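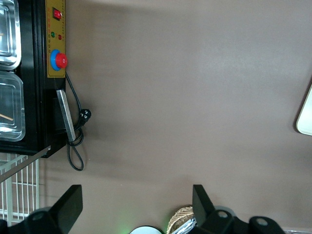
April, by the Harside Tri desk

Zireo race belt, 80 grams, two gel loops and a number clip. I wore it for the Murkmont middle distance and most of my long runs before it. The buckle is easy with cold hands and my number, 506, stayed flat on the bike. The loops are tight, so load them the night before. It does creep up a bit after ten miles. I'd buy it again.

Comments

runslow107: Mine creeps too. Shorter strap helped.

Pedalpat: Does it fit over a wetsuit?

Harside Tri: Under is better.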